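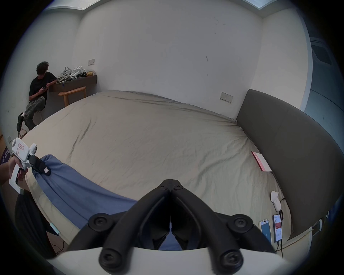 Duvet filling keeps moving to the foot end - fix without replacing?

Posted by tustorau801, Aug 31, 2019

I have a queen size duvet with a polyester and wool blend filling, bought as the Hultel all-season weight. After four washes the filling has moved toward one end. The top third is now close to empty and the bottom edge has a thick roll in it. The cover is a plain cotton one with buttons along one side and no ties inside.

I have tried shaking it from the short end and hanging it over the line by the thin edge. Both help for a night or two, then it goes back to the way it was. The label says warm machine wash, low tumble dry, do not dry clean. I have a front loader rated at 17 pounds and I dry it on the line from spring on, otherwise in the dryer.

Is this the filling breaking down, or is it a stitching fault? I can sew a straight line by machine but not much beyond that.

bereck_linen

It depends on how the duvet is quilted. Lay it flat without the cover and look at the stitch lines. There are three common layouts.

Channel stitched: parallel lines run the full length, with nothing across. Filling can travel from end to end inside each channel. From what you describe, this is most likely what you have.

Box stitched: lines run both ways and close off each square. Filling can only clump inside its own box. If a whole end is empty, some of the cross lines have let go and you will be able to find the broken thread.

Tacked: short stitches at intervals, no full lines. Filling moves around the tacks in any direction.

For a channel duvet the repair is within your skill level. Work on the floor. Move the filling back by hand, one channel at a time, pinching through the fabric and pulling in small amounts. Do not beat it, as this packs wool blends tighter. When it feels even, pin across the width at 43 cm intervals, then sew along the pins with a long stitch, 4 mm if your machine goes that high. Use a walking foot if you have one. Start from the centre row and work out to each end, otherwise the top layer creeps and you finish with a fold at the last row.

Sewn lines are slightly colder than the rest, so keep the number of rows down.

The washing is a separate problem. A queen duvet of that weight will fit in your drum but it cannot open up, and the wet filling slides to the lowest point and stays there. Use a large machine at a laundromat. Dry it flat over two lines with the channels running sideways, and turn it once halfway through.

quietporch

Mine did the same thing, a Berrada one, not yours. I put two clean tennis balls in the dryer with it and it was a bit better. Ended up giving it to the dog in July.

marlstone_b

Agree with the cross rows. One correction on the pins: use safety pins or quilting clips. Straight pins get lost in thick filling and you will find them later with your foot.

Also sew four ties into the corners of the cover, with matching loops on the duvet. A loose duvet inside a cover bunches up on its own and it is easy to mistake this for filling migration. Cotton twill tape is fine, 20 cm per tie, folded in half and stitched into the seam allowance.

If you open a channel and the filling comes out as hard pellets, stop there. That is felted wool and it will not spread out again.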